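Giving up the car, two months in

We sold the car in May. It was a twelve-year-old hatchback with a dent in the back door and a heater that only worked on full, and the garage had quoted 999 pounds to get it through another MOT. I'd been putting off the decision for a while, so the quote made it for me.

A few people have asked how it's going, mostly in the tone you'd use to ask after a bad back. It's going fine. Some of it is better than I expected and some of it is a nuisance.

What it cost before

I went through the bank statements one evening and added up the last full year, leaving out petrol. Insurance, tax, the resident's permit, two tyres and a new exhaust came to 1,386 pounds. Petrol was nearly 700 on top of that. We weren't driving far. Most of it was the supermarket, the tip, Renata's mother on the other side of town, and me going to work when it rained.

The buyer was Iddrisu Essien, who lives at the end of our road and repairs cars in the evenings. He gave us a fair price and has already fixed the heater. I see it parked up when I walk past and don't feel much about it.

Getting to work

I thought this would be the hard part. The bus goes from the bottom of the hill at ten past seven and drops me by the roundabout, and then it's a quarter of an hour on foot through the industrial estate. In the car it was eighteen minutes door to door. Now it's closer to fifty.

I've got used to it quicker than I would have guessed. I read on the bus, which I had more or less stopped doing at home. I've finished two long novels and a history of canals that Habibur lent me last year and had politely stopped mentioning. The walk at the other end is dull but flat, and there is a van by the Bimalex gate that does a decent bacon roll.

The way home is less good. If I miss the twenty to six there is nothing until half past, and the shelter has a roof but no sides. I've taken to staying at my desk until the last sensible minute and then walking fast.
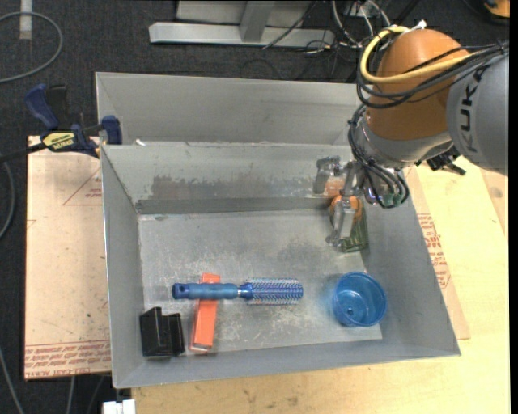 Shopping

We used to do one big shop and fill the boot. Now we do two or three small ones and carry them. I bought a trolley, the upright kind on two wheels, made by Tusier. I was a bit embarrassed by it for the first week and I'm not any more. It takes more than you'd think and it goes up kerbs without a fight. Steps are another matter.

We throw less food away. I don't think we've become more careful people – there is simply less in the fridge to forget about. Heavy things like cat litter and washing powder we have delivered once a month, and I know that means a van is doing the driving for us.

The greengrocer's, Mensah, is on the walk back from the bus, so I buy most of our vegetables there now. It's dearer for some things and cheaper for others. The tomatoes are much better.

Seeing people

This is where I notice it most. Renata's mother is four miles away and it takes two buses, with a wait in the middle outside a closed bank. We still go every weekend but we go for longer, and we've stopped dropping in on the way to somewhere else. She says she prefers it. Renata is less sure, having sat through a good deal more snooker.

Tuấn and Nokuthula moved out to a village last autumn and there's no bus there at all after four in the afternoon. We've been once, by train and then a taxi, and they drove us back to the station. I don't like relying on lifts. Nokuthula told me to stop going on about it.

Things I haven't sorted out

The tip won't let you in on foot, so there is a broken chair in the hall waiting for someone with a boot. I also haven't found a coat that keeps the rain off and doesn't make me boil on the bus. The Nusell one I ordered was fine in the arms and leaked at the shoulders, and it's gone back.

We've joined the car club that keeps a small white hatchback behind the library. We've booked it once, for a wedding, and it was clean and started first time. I'd like to try it for the chair next, if I can work out whether the back seats fold down.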